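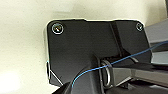
May 8, 2026
Workshop notebook, Vamley, back room
Written by Ott Rätsep

Work on the pull line for the high window. Continued from the pages of April, where Baldur made the drawing and I made the list of parts.

State when I came in the morning: the black plate is on the wall, the ring is in its place beside the curved bracket, the blue line goes through the fitting area and up to the right. Hafþór put the plate up last evening and left me a paper on the bench with two sentences. The first says that the plate is fixed. The second says that he does not like the ring. I agree with the first and I wanted to understand the second, so I spent the first hour only with looking and pulling by hand.

About the plate. It is the matte black one with the rounded corners, from the Damgaard box. The top edge has a small step near the middle. On the drawing of Baldur the top edge is one straight line, and for this reason the height he gives is not clear: it can be to the higher part or to the lower part. I asked him by telephone. He means the higher part. Please write it on the drawing, whoever has the drawing now. I looked for it in the drawer and also on the shelf with the catalogs and did not find it.

Upper screws: the left one is the larger, the right one is the smaller. This is not a mistake of Hafþór. I first thought so and I have said it aloud, for which I am sorry. He explained that the old hole at the left was worn and the small screw did not hold in it, so he went one size up. It holds now. I checked both with the hand driver and could not turn them more without force, and I stopped there. The wall in this place is old plaster with paint over it, and I do not want to find out how deep the plaster is.

Position: 610 mm from the door frame to the left edge of the plate. Measured two times, the same both times. Poul had written another value in the list of April, but he measured from the wall corner and did not say it. I corrected the list with pencil and put my initials.

The slanting line on the plate. There was a discussion if this is a groove for guiding the line or only a stiffening of the plate. Baldur says stiffening. Hafþór says guide. The sheet in the Damgaard box shows the plate from the back only, and there are no words on it except the part number and a warning about eyes. I put my fingernail along it and I still cannot say for what it is made. For our use it is the same, our line goes lower and does not touch it. I write this only so that we do not have the discussion a third time.

The ring. Here I come to what Hafþór does not like. He is worried that the line will rub against the inner side of the ring when the window is nearly closed, and that it will wear there. I think he is right about the rubbing and I am not sure about the wearing. What I did:

Took a clean white cloth and wiped the inside of the ring. No marks on the cloth.

Pulled the line 80 times from full slack to full tension, slowly, always with the same hand. Wiped again. Now there was a very weak blue color on the cloth, you must hold it to the lamp to see it.

Turned the ring a little so that it stands more edge-on to the room. Pulled again the same number of times and wiped with a new cloth. The color was weaker, or I was tired and wanted it to be weaker. I kept both cloths. They are in the envelope at the end of this notebook, marked A and B. Somebody with fresh eyes should compare them, and I ask that it is not Hafþór and not me.

My opinion today: leave the ring as it is now, in the turned position, and look at the line again after 4 weeks of normal use. If there are hairs standing out from the line, we change to the ring from Prurnunholm, which has a wider opening. It costs more, and Poul will ask why we did not order it at the beginning. The answer is that at the beginning we had this one in the drawer.

Tension. The line must be tight when it rests. Before, with the old cotton cord, it was hanging, and every person who carried a tray through the room caught it with the shoulder. I tied it in the way Þröstur showed us, with the knot that one can open again with one hand. I am not fast with this knot. First attempt slipped when I put weight on it. Second attempt was correct but the line was too long. Third attempt is the one that is there now. I marked the line with a pen just behind the knot, so if the mark has moved away from the knot tomorrow, we will know that it slips.

Tomorrow morning check: mark at the knot, yes or no. Write it in the margin here, do not write it on the board. The board was cleaned last time and we lost all.

Bracket. The curved part that comes up from below is stiff and does not rattle. I knocked on it with the handle of the screwdriver, first soft and then less soft. There is a short dull sound and nothing moves that I can feel. Baldur wants to put a drop of oil where it meets the plate. I am against oil on this wall. The paint is that cream color which we cannot buy any more, and each drop would stay there for all visitors to see. If we need something, then dry wax, and with a cotton stick.

The thin pale wire at the lower left. This one does not belong to the pull line. I write it in plain words because Poul asked me if he can remove it. No. It is from the old bell and Þröstur wants to keep it until he knows where the other end goes. He followed it until the cupboard and there it goes into the wall. It has no current, he measured it in April. But it stays.

Things I noticed and did not repair:

The window itself closes, but in the last part it needs a harder pull. This is the hinge and has nothing to do with our line. If we pull harder only to win against the hinge, we will bring the load to the two upper screws, and that is the one place where I do not want it. The hinge must be cleaned first. The long ladder is at Nistov until they finish their ceiling, and from the short one I do not reach it. I tried, and I came down again.

The line is a little stiff as new lines are. When one lets it go it keeps a bend where the hand was. I expect this to become better.

The end of the line, where one holds it, has no handle for now. I used a knot as handle and after the second series I had a red stripe in my palm. We have wooden balls with a hole in the tin with the curtain parts, 40 mm, with a good feeling in the hand. The hole is too narrow for this line. I can drill it wider if somebody holds the ball for me in the soft jaws of the vise. I do not want to do this alone, last time the ball went under the cabinet and it is still there.

Use by other people. Until the hinge is done I would like that only we pull on it, and softly. I put a paper at eye height with "Please pull slowly." I thought a long time if it should be "slowly" or "gently." Baldur says gently is for animals. I left slowly.

Orders and questions, so that they are all in one place:

To Poul: please do not order the Prurnunholm ring yet. Please do order the blue line again, the same thickness, one more roll. What remains on the roll is enough to replace this one a single time and no more.

To Hafþór: thank you for the plate, it is level, I have put the spirit level on the higher part of the top edge. Where did you put the plastic plug that came out of the old hole? If it is broken I would like to see how it broke.

To Baldur: the drawing, see above. And the height, higher part, in ink.

To Þröstur: when you have ten minutes, look at my knot and tell me if it is the right one. I believe that the last turn should go over and mine perhaps goes under. It holds, but I would like to do it as you do it.

Addition in the afternoon. I opened and closed the window a few times from the place where the cups are washed, because this is from where most people will pull. The angle is different from there and the line comes nearer to the side of the ring. It works. The hand wants to pull down and a little toward the body, and when one pulls so, the line makes a small noise, like a zipper on a thin jacket. From directly below there is no noise. I do not know if the noise means something. I wrote it also on envelope B.

Tools put back: hand driver, spirit level, folding rule. The pen for marking the line is in my coat.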